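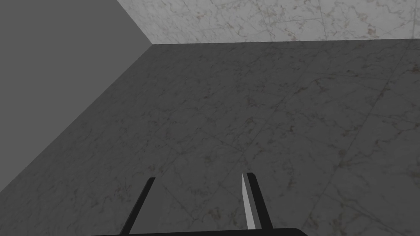
Garra paralela aberta no simulador, vista da câmara do punho. Os dedos são pretos e o da direita tem uma faixa clara na face interior.

Como fazer o orçamento de uma célula com garra sem acreditar no folheto

O vendedor vai mostrar um vídeo. O braço desce, pega na caixa, pousa a caixa, toda a gente acena com a cabeça, e no dia seguinte chega uma proposta com um preço redondo. Este guia serve para o que se faz entre o vídeo e a assinatura. Foi escrito a partir da compra que preparámos na Habte, uma oficina de embalagem com duas linhas, e usa os nomes das propostas que recebemos: a garra da Hornance, a garra da Dasanley e o simulador Orbridge.

Passo 1. Escreva a tarefa antes de ver catálogos

Uma folha chega. Que peça, que largura mínima e máxima, que peso, de onde vem e para onde vai. Se a peça muda de tamanho, registe os extremos. A média engana: uma garra com curso para a caixa média não abre para a caixa grande, e é a caixa grande que pára a linha à sexta-feira.

No nosso caso, a caixa mais larga tem 100 mm. Uma das propostas vinha com um curso anunciado igual a isso, ao milímetro. Igual não serve. É preciso folga dos dois lados para os dedos entrarem, e a peça nunca chega direita.

Passo 2. Peça o preço aberto por linhas

Devolva qualquer proposta que traga um só valor para a "solução completa". As linhas que queremos ver são estas:

Braço e controlador
Garra, dedos e almofadas de reserva
Flange de adaptação e cabos
Base ou bancada
Segurança: vedação, sensores, avaliação de risco
Programação e arranque
Formação
Licenças, com indicação clara do que é anual
Manutenção a partir do segundo ano

Na proposta da Hornance os dedos eram um extra e a flange não aparecia em lado nenhum. Na da Dasanley a licença do software era "incluída", palavra que, depois de dois telefonemas, queria dizer incluída até março. Pergunte sempre até quando.

Passo 3. Simule, mas saiba o que está a pagar

O simulador entra quase sempre como oferta ou como linha barata, e a tentação é tratá-lo como prova. Eu trato-o como uma régua. Dá para ver se os dedos cabem, se a câmara do punho apanha a zona de trabalho, se o braço chega ao canto sem se enrolar.
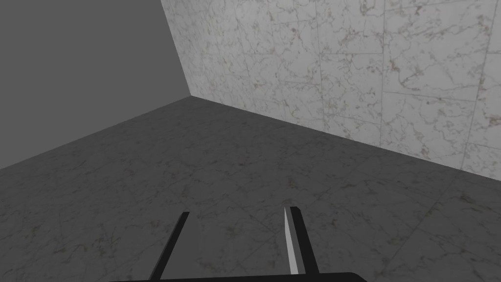 Comece com a cena vazia. Chão, paredes, garra aberta e mais nada. Parece tempo perdido, e o integrador vai querer saltar logo para a demonstração com caixas, mas é nesta fase que se apanham os erros de montagem da câmara. Mova o braço para várias posições e guarde uma imagem de cada. Em todas, confirme que vê as pontas dos dois dedos e o espaço entre elas. Se a palma da garra ocupar demasiado da imagem, o suporte da câmara tem de ser outro, e um suporte à medida é dinheiro que convém descobrir antes da encomenda.

Depois ponha o modelo da peça maior, e a seguir o da mais pequena. Só então faz sentido falar de ciclos por minuto.

Desconfie de três coisas no que o simulador lhe disser. O atrito, que alguém escolheu à mão. A luz, que numa simulação pode ser uniforme de uma maneira que nenhum armazém conhece. E o tempo de ciclo, que costuma vir sem esperas, sem peças tortas e sem o operador que abre a porta. Peça ao fornecedor os valores usados, por escrito. A Mebrat Tsegaye, que gere a nossa produção, pediu os da Orbridge e recebeu uma captura de ecrã com metade dos campos no valor por defeito. Voltou a pedir. 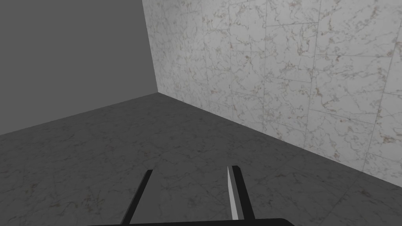 Outra posição da garra na mesma cena, com o canto das duas paredes à vista. Chão livre e nada entre os dedos.

Passo 4. Faça a conta do segundo ano

O primeiro ano é bonito em todas as folhas de cálculo. Faça uma coluna à parte para o segundo, com licença, almofadas, visitas técnicas e as horas da pessoa da casa que vai ficar a tratar daquilo. Essa pessoa existe sempre e raramente está no orçamento.

Acrescente uma reserva de 20 por cento sobre o total, braço incluído. Já ouvi integradores chamarem a isto pessimismo. Os mesmos integradores têm uma linha de "imprevistos" nas condições gerais, a cobrar à hora.

Passo 5. Exija um ensaio com as suas peças

Mande uma palete a sério, com as caixas amolgadas lá dentro. Defina antes o que conta como falha: peça caída, peça marcada, paragem com intervenção humana. Combine também quem paga o transporte e o que acontece se o ensaio correr mal. Se a resposta for "afinamos no arranque", a afinação é sua e a factura também.

Passo 6. Prenda o pagamento a resultados

O plano que nos propuseram pedia quase tudo na encomenda. Negociámos uma parte na encomenda, outra na entrega e a última só depois de 31 dias de produção normal, com os critérios de falha do passo 5 copiados para o contrato. A Dasanley aceitou. A Hornance disse que não era prática da casa, e ainda estamos à espera de uma contraproposta.

Se no fim as contas só fecharem com o tempo de ciclo do folheto, não compre este ano. Guarde a folha da tarefa e as propostas abertas por linhas, e peça preços novos quando o volume justificar.

Última revisão: dezembro de 2024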